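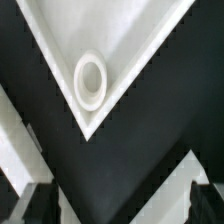
January 11, 2026
Cell 2, Granitdale bench. Written by me, with corrections from Idris Gronow in the afternoon.

Fault: the arm does not stop when the fingers touch something hard from the side. Second time this month. No person was near it, but I treat it as a safety matter and I write it down fully.

We were running the Edetti pick routine on the white rings. The plan was 200 cycles before lunch and then 200 more with the speed raised, so 400 in total. We came to cycle 177. On this cycle the wrist went down with a wrong offset, and one finger pushed against the raised lip of the tray. The force limit should have stopped the motion. It did not. The arm kept pushing until Aled Rowlands pressed the red button. He says it took him maybe two seconds. The log agrees with him more or less.

Damage: the pad on the left finger is torn at the corner and the tray moved on the bench. The arm itself seems fine. I moved all joints by hand afterwards and felt nothing strange, but I would like a proper check of the wrist bearing before we go back to full speed.

What I found in the log:
The offset came from the vision step. It gave a ring position outside the tray, and the routine accepted it. There is a check for this in the Wukis code, but it was switched off in the config file. I think this was left from when we calibrated with the bare mat. My mistake probably, I was the last one to edit that file.
The force limit was set to 5 for Z only. X and Y had no limit at all. So a push from above stops the arm, and a push from the side does not. I had always believed that the one number was valid for all three directions. The manual is not clear on this point, I read the page again two times.

Idris asked why the camera did not see that something was wrong. My answer is that we don't use the wrist view for stopping, only for finding the ring. And when the fingers are very near to a white part there is not much to find. The picture goes soft, one half is white and the other half is almost black, and the detector still gives an answer with good confidence. This worries me more than the torn pad.

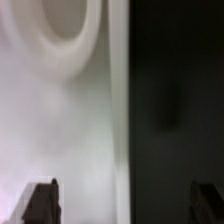

Photo: wrist camera, Granitdale bench

I ran the detector on some close views like this one, with the arm powered off. It reported a ring in several of them. An oval rim is enough for it, it seems. Aled wants to retrain with more close views. I would first reject every detection when the blur is too high — it is a small change and we can have it tomorrow.

Done today:
Position check switched on again, and the config file is now read-only for the run account.
Force limit set on X, Y and Z. Tested by pushing a foam block from the side at slow speed, it stopped each time.
Left pad replaced from the Wynne box. That was the last good one, please order more.

Not done:
Blur rejection.
Wrist bearing check.
Clamps for the tray. Tape is holding it for now and I don't like it.

Until the bearing is checked: slow speed only, and one person stays with a hand at the button for the whole run. Please don't raise the speed "just for one cycle". Idris has the key for the mode switch, ask him.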